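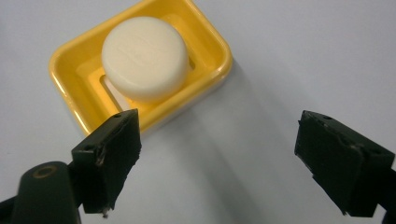

Wanted: people who wash their hands and are prepared to be blunt about it

I have read plenty of claims about soap dishes. They all drain, apparently, and the soap always lasts twice as long. Mine sits in a puddle. So before Flokitz puts any such promise on a label, we want 65 households in Ristosville to try a yellow plastic dish with slots in its base, and a plain round bar of soap to go in it.

You would use both at your bathroom or kitchen sink through August, weigh the bar each morning (scales lent) and write down what the dish looks like underneath. Yes, underneath. Two visits to our office on Cocco Street, one to collect, one to hand back whatever is left.

We pay 100 pounds at the second visit. No vouchers, no prize draw.

You should be over 18 and normally use bar soap. Please don't apply if you have a skin condition made worse by perfume, or if you work for a firm that sells bathroom goods. Fans of the brand are welcome but we would sooner have doubters – last year's panel said everything was "lovely" and we learnt very little.

Write to Morena Pellegrini at the Flokitz office with your name, the number of people at home and which sink you'd use. Shagufta Afridi handles payments and will not answer questions about the soap.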